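Closow Table Covers and Sorting Bins: your questions

Last updated 28 June 2025

We love getting your questions, and the same ones come up often enough that it made sense to gather them. If yours isn't covered, write to us through the contact page and Wumpini will get back to you.

What size are the covers?
The standard cover is 200 cm long and the small one is 45 cm less. Both are the same depth. If your table falls between the two, go for the longer one and fold the end under. It's lovely to have a bit spare, and you can always trim it later.

Why the grid?
So many reasons! Quilters line up their edges on it, model makers use it to keep parts in order, and plenty of you have told us you simply give each square a job: screws in one, washers in the next, the thing you can't identify in a third. Please don't treat the lines as a ruler, though. The cover is soft and it moves, so the squares will never be as true as a steel rule.

My cover arrived with ripples in it. Is it faulty?
No, it has been folded in a parcel. Lay it out overnight with a few heavy books near the corners and most of the waves will go. Start from the middle and smooth outwards with the flat of your hand. A ripple that won't shift can be ironed from the back on the coolest setting, with a tea towel in between.

Can I wash it?
Yes, by hand, in lukewarm water with a drop of washing-up liquid. Dry it flat. Wringing it out leaves creases that take ages to settle, and the white lines don't like being scrubbed. Dab at marks on them and you'll be fine.

Which colours do you do?
Peach, sage and a mid grey. Peach is the runaway favourite in our own workroom, as dark little parts show up on it so well. The sage will be back in October.

Do the bins come with the covers?
They're sold separately. The Pluvgate bin is the rectangular one, order code 697, and the Prekix divider set that goes with it is 788. You can use the bin perfectly happily without dividers.

Where should the bin go on the table?
Far corner, on the side of your writing hand. You keep all that open space in front of you for laying things out, and you can still reach over and drop things in. Left-handers, swap it over. 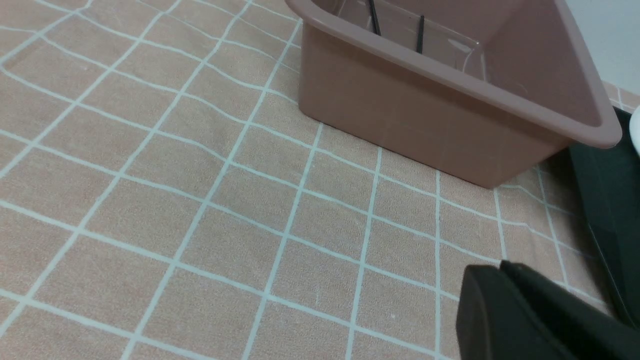

Tetteh Laryea wrote in to say he'd had his bin at the back corner for weeks and ended up moving it to the near side, as he kept catching his sleeve on his work when he reached across. He also puts a folded cloth in the bottom so small screws don't rattle about. We've tried the cloth and it's brilliant, do it!

Will a bin mark the cover?
It can leave a faint scuff if you drag it when it's full. Lift it instead. Light scuffs usually come up with a damp cloth, and we rather like a cover that looks used.

How do I store long, thin things?
Stand them upright in the bin, against the back. Dowels, knitting needles and skewers all do well this way, and you'll find the one you want much faster than in a drawer.

Can I collect my order?
Yes please! Choose Quartey at the checkout and wait for the message saying it's ready. Bring your order number with you, and a bag if you're having bins, because they're awkward to carry on the bus.

Can I send a cover back once I've trimmed it?
Sorry, no. Untrimmed ones are fine to return, folded or rolled.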